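Archives > Ferkundale Supper Club list > Messages

From: Kartini Tambunan
Date: December 8, 2000
Subject: Re: Hall booking and the soup

Khairul Pillai wrote:
> The hall wants 400 for the evening, same as in September.
> Do we still want the back kitchen? Also, who is bringing
> the big pots?

Yes to the kitchen. The stove in front only has two burners that stay lit.

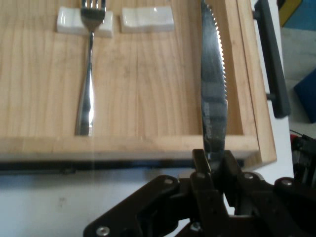 I can bring one pot and Ní Bhriain is lending the other. We need 12 people to say they are coming before I pay the deposit. So far I have five names.

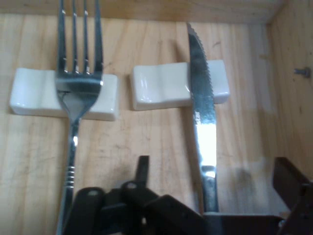

Soup goes out first this time, then the fish. Last time both came out together and the fish sat. I would like the tables set before people arrive, with each fork on a white ceramic rest, tines on the rest and handle on the table, or the other way if people prefer. In the picture the head of the fork is on it, and that is fine with me. Bread can go out at any point.

Parking is behind the Gakport store. Don't use the front lot after 5.

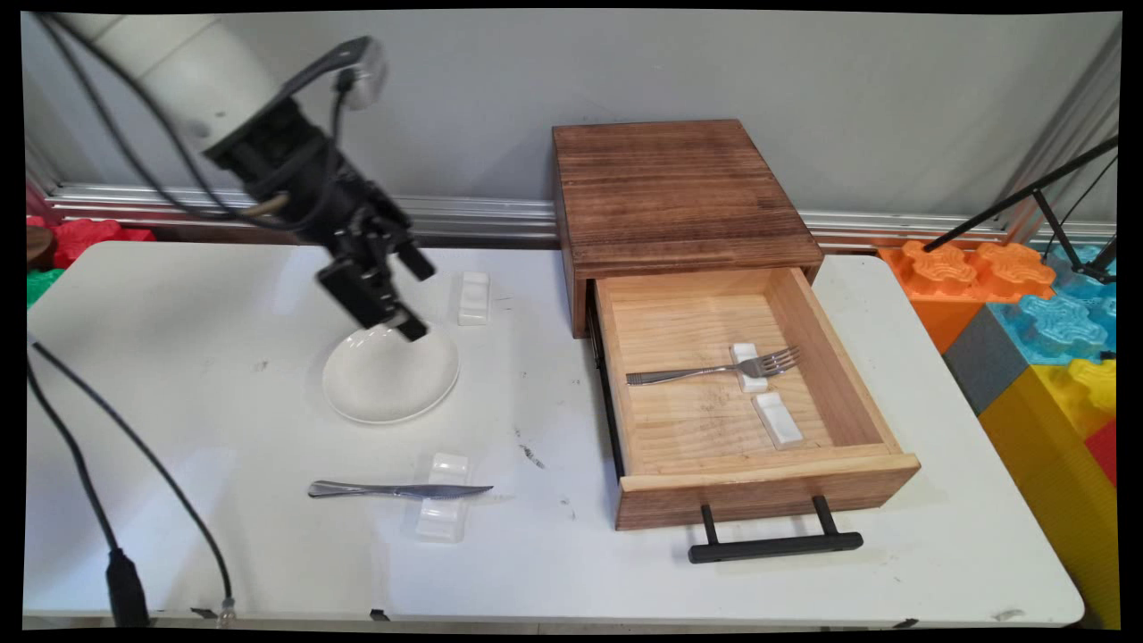
Can we bring children?
Children are welcome and eat at half price.

Kartini

Comments

R.P.: I have a ladle if you need one.

Khairul: Deposit is fine by me. Put me down for two.

Dot: Is the fish the one with lemon again?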